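Sun 23 June
Workshop notebook, breakfast bench

Came in for the morning to look at the table top again, before the oil order goes in. The top is the pale one we bought from Kincaid, with the wavy grain. It is used every day for breakfast, so I want a finish which can take milk, juice and wet bowls without a lot of care. Norkar oil is what we have on the shelf. Trilora hard wax is dearer, but I think it holds better near an edge or a hole.

Checked first the cable hole with the grey plastic rim. This is the place I worry for. If somebody spills the milk there it can go under the rim and sit against the bare wood, and we would not see it until the grain lifts. I pressed around the rim with my thumb and could feel no swelling. The plan is to take the rim out in July, seal the cut wood inside with two coats, and put it back with a very thin line of silicone.

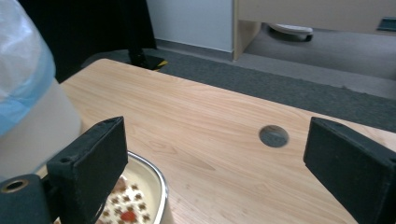
The front lip I would leave as it is. It is rounded a little and comfortable for the forearms, and sanding it flat again would only make it sharp. Maybe one light pass by hand with the fine paper, along the grain, never across.

Bowls: the steel ones stay. I had proposed ceramic last winter but the foot of those was rough and it scratched my sample board, so I take back the proposal. A cork mat for each place is still a good idea — somebody please tell me if the canteen has spare ones.

The order sheet from Werkora has the number 931 on it, please use this one and not the older sheet. I wrote 20 sanding discs there. If the price is over 71 dollars for the whole order, ask me before sending.

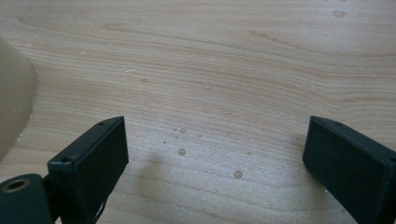

Table top, grain running lengthwise. 

Still to do: test patch of both products on the underside, label them with a pencil, leave for one week. Wipe only with a damp cloth until then, no spray cleaner. The bench key is back on its hook.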